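分解セル「Dekbridge」、4月の点検で指先とカメラ台座を一新

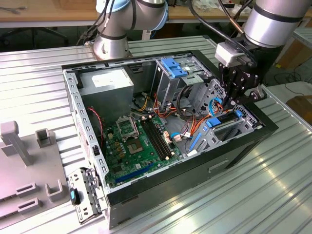

使用済みデスクトップPCの分解に取り組むClavexの作業場で、2台のアームを組み合わせたセル「Dekbridge」の定期整備が行われた。今回の目玉は、グリッパーの指先の交換と、手首まわりの配線のやり直し、そして治具トレイの位置出しだ。地味に聞こえるかもしれないが、現場で話を聞くとこれがめっぽう面白い。

整備を取り仕切ったのは、セルの立ち上げから関わっているSuha Nimriさん。朝8時にはもう手首のケーブルを外し始めていたという。「分解用のセルは、組立用よりずっと傷みます。相手の寸法がばらばらで、しかも中は電線だらけですから」とNimriさん。

傷みやすいのはまず指先である。筐体の板金は縁が鋭く、ドライブを留めている樹脂のラッチは機種ごとに固さが違う。押す、つまむ、ずらすを繰り返すうちに指先の当たり面が丸くなり、ラッチの角に掛からなくなってくる。Dekbridgeでは筐体642台分の作業を終えたところで滑りが目立ち始めたため、今回の交換に踏み切った。これまでの目安は600台だったので、少しだけ長持ちした計算になる。次からは目安どおり600台で替えるそうだ。

新しい指先は、部品加工を手がけるAbou Jaoudeの工房が削り出した。先端を以前より細くし、ケーブルの束の脇からでも差し込めるようにしてある。取り付けはねじ2本。締めたあと、指を全開と全閉の間で何度か往復させ、左右の先端がぴたりと合うかを薄い紙を挟んで確かめる。紙が片側だけ抜けるようなら、緩めてやり直しだ。こういう確認が手作業のまま残っているところに、見ているこちらはつい嬉しくなってしまう。

次がカメラの位置合わせ。手首に近いところに付くカメラは、指先を替えるたびに見え方と届く場所の関係がわずかにずれる。校正板を作業台に置き、アームの姿勢を変えながら撮影して、ずれを計算し直す。計算そのものは制御ソフト「Rultow」が受け持つが、撮る姿勢は人が選ぶ。Nimriさんのこだわりは、筐体の奥へ斜めに手を伸ばす姿勢を必ず混ぜること。真上からの姿勢ばかりで校正すると、電源の陰やドライブケージの際で数字が合わなくなるのだという。

アームの外側を通る黒いケーブルも、今回まとめ直した。手首を大きくひねったときに突っ張らず、それでいて垂れて筐体に引っかからない長さを探すのがなかなか難しい。結束を仮留めにしたまま一番きつい姿勢まで低速で動かし、戻し、また留め直す。2台目のアームでも同じ作業を行い、昼過ぎまでかかった。アルミの作業台は溝に落ちたねじや樹脂片を刷毛で掻き出し、治具を据え直す面を拭いている。溝に小さなねじが残っていると、その上に載った筐体が傾き、せっかく出した位置が台無しになるからだ。

薄いグレーの樹脂製治具トレイは、支柱の根元にひびがないかを見てから、元の位置へ戻した。このトレイ、受けの形を変えた試作品がもう出来ているそうで、次の整備で入れ替えるかどうかを決める。

仕上げは実物での試運転。側板を外したタワー型の筐体を寝かせ、青いラッチに指先を寄せていく。速度は普段よりぐっと落とし、Nimriさんは非常停止のボタンに手を置いたまま画面の力の値を追う。配線に触れたときに値がどう跳ねるかを覚えておくと、あとで異常に気づきやすいのだとか。赤や黄の電線が入り組んだ中へ指を入れていく動きには、何度見ても引き込まれる。

整備の記録は、指先の交換日と処理台数、校正の結果を1枚にまとめてセルの脇に貼っている。Clavexでは今後、この記録をRultowにも取り込み、交換の時期が近づいたら画面に知らせを出す仕組みを加える予定だ。ラッチの固さを機種別に記録する作業も始まっており、こちらの進み具合は改めてお伝えしたい。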